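Pre-run check, two-arm rig, Dorville kitchen room
2024-05-19
Done by: Su-bin Ok. Second pair of eyes: Rodel Marquez (items marked RM)
For: Hultorine table-clearing study, block 3, slow approach vs normal approach

Tick = fine. C = fine with comment. X = fix before anyone runs. Comments underneath, short please, last time they went over two pages and Molefe sent them back.

## A. Before power

- [x] E-stop, wall side. Pressed, latched, released.
- [x] E-stop, hand-held. Same. Lead is long enough to reach the chair now.
- [x] Base brake on, both sides (RM)
- [ ] C Floor marks for base position
- [x] Mains lead off the walking route
- [x] Nothing on the arms that shouldn't be. No tape, no tags.

**Comment, floor marks:** old tape still visible under new tape. Use the new ones only, the ones with the pen line across. Old set put the base too far back and the left arm was reaching at full stretch for the far mugs, that's where the drops in block 1 came from, or most of them. Rodel wants the old tape scraped off. Agree but not today.

## B. Power on, arms parked

- [x] Both arms home without a fault
- [x] Joint limits loaded from the block 3 file, not the default
- [x] Speed cap reads 50 per cent for hands-near work
- [ ] C Gripper open/close, left
- [x] Gripper open/close, right
- [x] Force cut-out, left (foam block, three goes)
- [x] Force cut-out, right (foam block, three goes)
- [ ] C Log running and clock matches the laptop

**Comment, left gripper:** closes fine, opens a touch slow the first time after power on. Second time normal. Seen it before, wrote it up in August, same thing. Not a stop but do one empty open and close before the first trial so the slow one doesn't land in the data.

**Comment, log:** clock was out again. Reset by hand. If the clock is out the slow/normal label gets attached to the wrong trial at the change-over and we had to throw away a whole session for that. Check it. Check it again after lunch.

## C. Cables

- [x] Connectors pushed home, both wrists (RM)
- [x] No kinks, no bare patches
- [ ] C Slack loop, left wrist
- [x] Slack loop, right wrist
- [x] Full wrist turn both ways, cable doesn't catch

**Comment, left loop:** on the generous side. Clears everything in the wrist turn but I wouldn't want it any bigger, a loop that size could hook a mug handle on a low pass. Rodel says leave it, shorter loop was what pulled the connector loose on the Dovetti trolley. OK, left. Watch it on the first five trials.

## D. Objects and counter

- [x] Plates and bowls sound, no chips
- [x] Mugs empty
- [x] Spoons: no sharp ends, no knives in the set
- [ ] C Layout
- [x] Counter wiped and dry
- [x] Spare items out of arm reach

**Comment, layout:** block 3 uses the "left as found" layout, so things overlapping and spoons in a heap is correct. Please don't tidy it. Someone lined the spoons up before a block 2 session and the method looked better than it is. Cluttered is the whole test.

## E. Cameras and light

- [x] Head camera lens clean
- [x] Both grippers in view at start pose
- [ ] C Shadows
- [ ] C Glare off floor

**Comment, shadows:** this one matters for the result so a bit longer. The approach planner uses the head view to decide when to slow down. In block 2 it slowed for its own shadow, quite a lot. We had 286 slow-downs flagged and when Rodel went through them a good part were nothing in the way at all, just the arm's shadow crossing the tiles. Made the slow setting look safer and also slower than it should. Fix from Molefe is in now (masks out anything moving in step with the joints). Needs the start pose held still before each run so the mask has something to work from. So new line in the start routine, see F.

**Comment, glare:** tiles are a bit shiny. Fine with the blind half down. Not fine with it up, planner gets jumpy. Blind stays half down for all of block 3, even if it's a dull day, otherwise we're comparing two things at once.

## F. Start pose and start routine

1. Everyone behind the line. Say it out loud.
2. Arms to start pose, grippers up and turned a little in, level with each other.
3. Hold. Do not nudge the base. Hand on the hand-held stop from here on.
4. Look at the head view on the laptop. Want both grippers, open floor between them, and the counter with the tableware in view. If the shadows are on the floor leave them, that's what the mask is for.

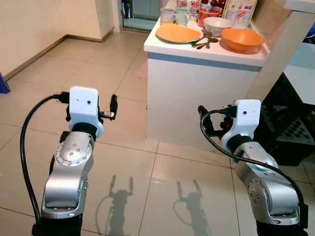 5. Save the mask. Wait for the 500 frames to finish, don't click through it.
6. One empty open and close, both grippers (see B).
7. Start the log, then the trial. In that order.

RM: step 5, the bar gets to the end before the save has finsihed. Wait for the word "saved".

## G. Floor and surroundings

- [x] Walking route to the door clear
- [x] Floor dry
- [ ] C Crate by the counter
- [x] Door shut, sign out
- [x] First aid box where the sheet says

**Comment, crate:** out of reach of the arms with the base on the new marks. On the old marks I wouldn't swear to it. Another reason to scrape the tape. It can stay for block 3 but it stays *put*, if it moves the view changes half way.

## H. Running notes for whoever is on

- Stop after any contact with the counter edge. Not a pause, a full stop, then redo B from the grippers down.
- Dropped item: stop, pick up, put back in the heap, mark the trial as dropped. It still counts.
- Slow-down with nothing in the way: let it finish, press the mark key. That count is the main figure in the write-up so don't be shy with it.
- Change-over slow to normal at the half way trial. Read the label on screen before you carry on.
- Trial numbers go on from 3475. Don't restart at one.

RM: can we agree what "nothing in the way" means. I'd say nothing solid between gripper and target. Reflections and shadows are nothing. A spoon sticking out of the heap is something.

SO: agreed, using that. Block 2 marks were done on a looser reading so I'd want them gone over again before we put the two blocks on one chart. Almost 50 done so far.

## I. Result of check

Stops: none
Comments: eight, all above
OK to run: yes, with blind half down and base on new marks

Still open:

- scrape old tape (Rodel, after the block)
- clock drift, ask Molefe if it can sync by itself
- slow first open on left gripper, swap part if it shows up on a second open
- block 2 re-marking, me

Signed S. Ok / R. Marquez
Next check due before the first trial of block 4, or sooner if the base gets moved.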